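Kalliopi Hodžić
4 September 2026

1/ Okay, shelf thread! A few of you asked what I ended up getting for the back hall after I complained about it all of February, so let's do this properly.

2/ It's a white plastic shelving unit, the kind with molded trays and round posts that push into sockets. No screws, no allen key, no little bag of hardware to lose under the fridge. I got it at the garden place out in Kavcombe for 30 dollars, and yes, I drove past two closer stores to get there.

3/ First thing I'd tell anybody: put something down on the floor. I've got beige tile back there and I've already chipped one (cast iron pan, long story), so the black tarp from the leaf pile came inside and got a second career. It's crumpled and ugly and I love it. White parts on a black tarp are also SO much easier to find.

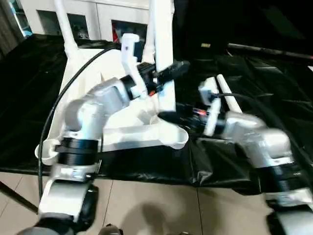 4/ Start with a tray flat on the floor and put the posts into that. Do not try to build this thing in the air. My sister-in-law in Skatdale has the same unit and she tried holding a tray under her arm while she jammed posts in, and she still brings it up at dinner.

5/ The posts go in at the corners and each one sits down in a ribbed collar. Push straight down and give it a little twist. If it's leaning even a tiny bit, pull it out and start that one over. Mashing it harder just gets you a post that's stuck AND crooked.

6/ Also check which way up your tray is! One side of mine has raised ribbing in rectangles, and the instructions are one drawing the size of a postage stamp. I turned the paper around so many times. There may be an arrow on it. There may be a smudge on it.

7/ A thing I wish I'd done: get all four posts started loosely before you seat any of them all the way. If you slam the first one home, the others fight you when it's time to line up the next tray

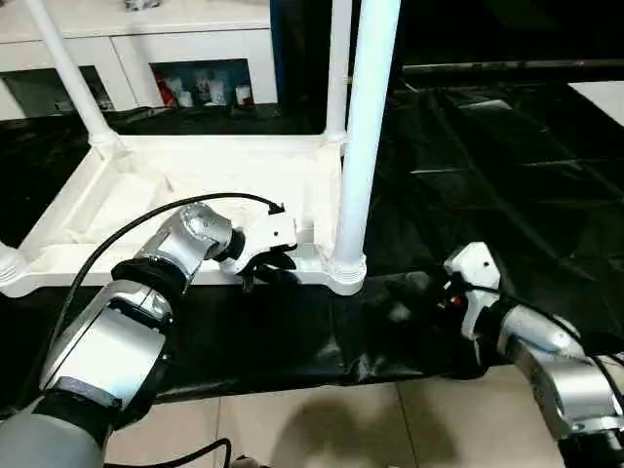 and then you're going corner to corner, pressing one down while the one across from it pops back up. Go around gently a couple of times, THEN lean on it.

8/ Somebody asked if you need a rubber mallet. I own one (an Eichhorn, inherited from my dad, older than me) and I left it in the garage. Hands are plenty. If you really must whack something, put a folded dish towel on top of the post first.

9/ The other question I keep getting is "isn't plastic flimsy?" Well, it's not for engine parts. But a back hall shelf holds paper towels, dog food, the good flashlight and a box of extension cords I refuse to sort. It's fine! Put the heavy stuff on the bottom and stop worrying.

10/ I did look at the metal one from Gediteo. Pretty! 80 dollars! And my back hall gets wet boots in it from November on, so I could already picture the rust rings on my tile.

11/ If a post won't go in, tip the tray and look at the underside. There can be a little bit of leftover plastic in the socket from the molding, and a fingernail or a butter knife takes care of it. Tipping it is also a good way to check that everything's seated before you start stacking 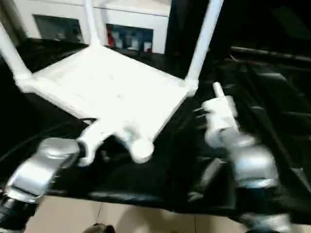 and it saves you from taking apart two levels later to fix one corner. I did this on the pantry unit last year and said some words.

12/ Time-wise, plan on 20 minutes if you're in a good mood. Add more if there's a dog who thinks the tarp is for him.

13/ Leave a gap behind it, too. I go with 6 inches from the wall so I can get the broom in there and so the outlet isn't blocked. My old shelf was shoved flat against the wall and what I found behind it when I moved it is between me and the vacuum.

14/ Next up is deciding what goes on which level. I'm leaning toward shoes on the bottom, dog stuff in the middle, and everything I don't want the kids to reach on top, but I could be talked into baskets. Does anybody have baskets that fit this kind of tray without hanging over the front? Send me pictures please!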